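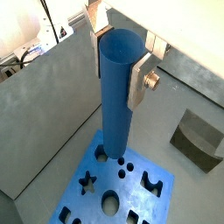 Water butt gone green again, what are people using?

mossy_gate
Second year running. 46 gallon butt, north side of the shed, lid on. Water like pea soup by May and the tap clogs. Tried barley straw from the garden centre in Elstead, did nothing exept stink. Any ideas before I tip the lot?

Zalewska
Where's it filling from? Mine was all roof muck. Bit of old tights over the downpipe, changed every 2 weeks, much better since.

plot7
Tip it. Scrub it. Start again. No additive fixes a dirty butt

mossy_gate
Felt roof, so probably grit as well. Will try the tights.

Mavier
Disagree with plot7, green water is fine on beans and roses. I haven't scrubbed mine in 7 years. Just don't put it on seedlings.

plot7
Seven years! You'll have a foot of sludge in there. And it's the seedlings he'll be watering in spring isn't it

Mavier
Tap water for seedlings. Said so.

Marnudano
Is light getting in? The cheap pale ones let loads through. I wrapped mine in old compost bags, black side out - looks awful, works a treat. Got a 500 litre one now, dark green, never had the problem.

mossy_gate
It is a pale one, yes. Hadn't thought of that. Bags this weekend then, and I'll give it a scrub while its low.

Zalewska
Raise it a bit while it's empty, you'll get a can under the tap properly

plot7
Told you. Scrub.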